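플릭브리지 PB-2270 양팔 배관 조립 셀
설치, 일상 점검 및 정비 안내

제품 개요

PB-2270은 플라스틱 배관 이음 부품을 두 팔로 맞물려 조립하는 탁상형 로봇 셀입니다. 두 대의 팔 끝에 평행 링크식 2지 그리퍼가 한 개씩 달려 있으며, 한쪽이 조립물을 세워 잡고 다른 쪽이 다음 부품을 가져와 맞추는 방식으로 작업합니다. 별도의 고정 지그를 쓰지 않으므로 품목이 바뀔 때 교체할 것은 핑거 패드와 작업 프로그램뿐입니다.

본 페이지는 셀을 이미 도입했거나 도입을 검토하는 설비 담당자를 위한 것입니다. 설치 조건, 그리퍼 정비 방법, 소모품 품번을 한곳에 모았습니다. 프로그램 작성 방법은 제어기 설명서를 참고하십시오.

모델명: PB-2270
구성: 6축 팔 2대, 2지 그리퍼 2개, 손목 카메라 2개, 제어기, 작업대
작업대 길이: 1546 mm
작업대 상판: 백색, 무광
적용 부품: 플라스틱 직관, 커플링, 엘보, 주름관 이음부
전원: 단상 220 V
제조: 플릭브리지
국내 공급 및 정비: 트롤텐트

설치 조건

작업대는 수평이 맞는 단단한 바닥에 놓습니다. 네 다리의 조절 볼트를 돌려 수평을 맞춘 다음 잠금 너트를 조입니다. 상판의 네 모서리와 중앙에서 수준기를 각각 확인하십시오. 이동식 바퀴를 단 상태로는 운전할 수 없습니다.

작업대 주변에는 정비 인원이 양쪽에서 접근할 수 있는 공간이 있어야 합니다. 제어기는 작업대 아래에 두어도 되지만 흡기구를 벽에 붙이지 마십시오. 창가에 설치하는 경우에는 블라인드를 사용합니다. 직사광이 상판에 닿으면 손목 카메라의 부품 인식률이 떨어집니다.

상판은 흰색을 그대로 유지해야 합니다. 회색 부품과 흰색 부품을 모두 다루는 셀이라 색 매트를 까는 고객이 있는데, 매트가 밀리면 기준 위치가 틀어집니다. 흰색 부품의 윤곽이 잘 잡히지 않을 때는 매트를 깔지 말고 조명 각도를 낮춰 그림자로 구분하십시오.

전원 투입 순서

1. 비상정지 버튼 두 개가 모두 눌려 있는지 확인합니다.
2. 제어기 주 전원을 켜고 표시등이 녹색으로 바뀔 때까지 기다립니다.
3. 비상정지를 해제하고 좌우 팔을 차례로 원점 복귀시킵니다. 동시에 복귀시키지 마십시오.
4. 그리퍼를 부품 없이 완전히 열었다가 닫습니다. 좌우 각 3회 반복합니다.
5. 기준 핀을 잡아 좌우 그리퍼의 중심을 확인합니다.

5번에서 중심이 맞지 않는다는 메시지가 나오면 작업을 시작하지 말고 아래의 정렬 항목으로 넘어가십시오. 전날 정상 종료한 셀이라도 1번부터 순서대로 진행합니다.

그리퍼 구조와 파지 방식

그리퍼는 몸체, 링크, 핑거 패드의 세 부분으로 나뉩니다. 링크는 좌우 두 벌이고 각각 나란한 막대를 작은 볼트로 연결한 구조입니다. 열고 닫는 동안 두 패드의 면이 평행을 유지하므로 둥근 부품도 양옆에서 고르게 눌립니다. 패드는 볼트를 풀면 따로 분리됩니다.

배관 부품은 커플링의 매끈한 원통부를 잡는 것을 원칙으로 합니다. 주름 부분은 누르는 힘에 따라 길이와 각도가 변하므로 파지면으로 쓰지 않습니다. 칼라가 있는 부품은 패드 윗변이 칼라 바로 밑에 오도록 높이를 지정합니다. 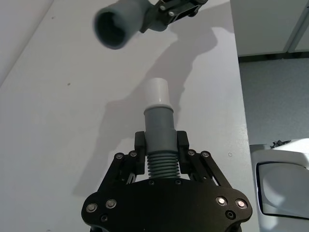
아래쪽 그리퍼가 흰색 관이 끼워진 회색 커플링을 세워 잡은 모습. 위쪽은 다른 팔의 그리퍼와 회색 이음 부품.

받는 쪽 그리퍼는 조립이 끝날 때까지 위치를 유지하고, 가져오는 쪽 그리퍼만 움직이도록 프로그램합니다. 두 팔을 함께 움직여 맞추면 시간은 줄지만 오차가 합쳐져 부품 입구가 어긋나기 쉽습니다. 접근 구간의 속도는 출하 설정을 그대로 쓰고, 삽입 구간에서만 조정하십시오.

삽입 중 저항이 설정값을 넘으면 팔은 멈추고 그리퍼는 잡은 상태를 유지합니다. 이때 부품을 손으로 당겨 빼지 마십시오. 조작 패널에서 후퇴를 누르면 가져온 쪽 팔이 들어온 경로를 따라 물러납니다.

일상 점검

매일 운전 전에 다음을 확인합니다.

핑거 패드 면에 플라스틱 가루나 기름이 묻어 있는지 봅니다. 마른 천으로 닦고, 지워지지 않으면 이소프로필알코올을 천에 조금 묻혀 닦습니다. 패드에 직접 뿌리지 마십시오.

링크 볼트를 손가락으로 만져 풀린 것이 있는지 확인합니다. 머리가 헛도는 볼트는 조이지 말고 교체합니다.

손목 카메라 렌즈를 렌즈용 천으로 닦습니다. 관 절단 작업이 가까이에서 이루어지는 현장은 오후에 한 번 더 닦습니다.

상판의 얼룩과 이물을 제거합니다. 작은 점은 대개 인식에 영향을 주지 않으나, 부품 공급 위치에 생긴 얼룩은 바로 지웁니다.

주간 점검에서는 몸체 전면의 나사와 케이블 클램프를 추가로 봅니다. 나사는 규정 토크 드라이버로만 확인하고 일반 드라이버로 더 조이지 마십시오. 몸체 나사를 과하게 조이면 내부 가이드가 눌려 닫힘 동작이 느려집니다.

핑거 패드 교체

패드 표면의 무늬가 닳아 매끈해졌거나 모서리가 깨졌으면 좌우를 함께 교체합니다. 한쪽만 새것으로 바꾸면 파지 중심이 이동합니다.

1. 그리퍼에서 부품을 내려놓고 완전히 엽니다.
2. 해당 팔을 정비 자세로 보낸 뒤 비상정지를 누르고 주 전원을 끕니다.
3. 패드 뒷면의 볼트를 풀어 패드를 뺍니다.
4. 접촉면에 남은 가루를 닦습니다.
5. 새 패드를 끼우고 볼트를 손으로 끝까지 돌린 다음 토크 드라이버로 조입니다.
6. 전원을 넣고 기준 핀으로 중심을 다시 맞춥니다.

순정 패드의 품번은 PB-311입니다. 좌우 한 쌍이 한 봉지에 들어 있고 볼트가 포함됩니다. 한 번 푼 볼트는 나사 고정제가 벗겨지므로 다시 쓰지 않습니다.

좌우 그리퍼 정렬

정렬은 패드 교체 후, 팔이 무언가에 부딪힌 후, 그리고 작업대를 옮긴 후에 실시합니다. 조작 패널의 정비 메뉴에서 정렬을 선택하면 왼팔이 기준 핀을 세워 잡고 오른팔이 위에서 접근합니다. 화면에 나오는 좌우 편차가 허용 범위에 들어오면 저장을 누릅니다.

범위를 벗어나면 패드를 먼저 의심하십시오. 패드가 끝까지 끼워지지 않은 채 볼트만 조여진 경우가 정비 접수 가운데 가장 많습니다. 패드를 다시 끼워도 편차가 남으면 손목 플랜지의 체결 상태를 확인하고, 그다음에 팔의 원점을 점검합니다. 원점 재설정은 트롤텐트 정비팀이 방문해 진행합니다.

증상별 조치

잡은 부품이 조금씩 기울어짐: 패드 오염 또는 마모입니다. 닦은 뒤에도 같으면 교체합니다. 파지 높이가 칼라에 걸쳐 있는지도 확인합니다.

그리퍼가 끝까지 닫히지 않음: 링크 사이에 낀 플라스틱 조각을 제거합니다. 전원을 끈 상태에서 핀셋을 사용하십시오. 압축공기는 조각을 몸체 안으로 밀어 넣으므로 사용하지 않습니다.

흰색 관 인식 실패: 조명 각도와 렌즈를 확인합니다. 관 끝단에 절단 찌꺼기가 남아 있어도 같은 증상이 나타납니다.

삽입 정지가 반복됨: 부품 치수부터 잽니다. 공급 업체가 바뀐 뒤 발생했다면 프로그램의 부품 외경 값을 수정해야 합니다.

오른팔만 원점 복귀가 느림: 케이블이 팔꿈치 관절에 걸리지 않았는지 봅니다. 클램프를 느슨하게 한 뒤 팔을 끝까지 뻗은 자세에서 다시 고정합니다.

소모품 및 옵션

PB-311 핑거 패드, 좌우 한 쌍
PB-311L 긴 핑거 패드, 대구경 커플링용
타헤리 기준 핀 세트
타헤리 토크 드라이버, 그리퍼 정비용
란포트 상부 조명 바, 각도 조절형
란포트 케이블 클램프

타헤리와 란포트 제품은 트롤텐트를 통해 함께 주문할 수 있습니다. 긴 핑거 패드를 쓸 때는 제어기에서 그리퍼 종류를 변경해야 합니다. 변경하지 않으면 원점 복귀 중 패드가 상판에 닿습니다.

정비 접수

정비를 접수할 때는 제어기 옆면의 일련번호, 화면에 표시된 오류 번호, 작업 중이던 부품의 외경을 알려 주십시오. 그리퍼만 보내는 경우 패드를 장착한 상태로 포장하고, 링크가 움직이지 않도록 닫힌 상태에서 끈으로 묶습니다. 테이프를 링크에 직접 붙이지 마십시오.

정기 점검은 매년 2월에 일정을 받습니다. 다른 시기를 원하면 접수 메모에 적어 주십시오. 점검 당일에는 셀을 비워 두고 자주 쓰는 부품을 품목별로 몇 개씩 준비해 주시면 실제 조건으로 정렬을 확인해 드립니다.

최종 수정: 2020년 10월 15일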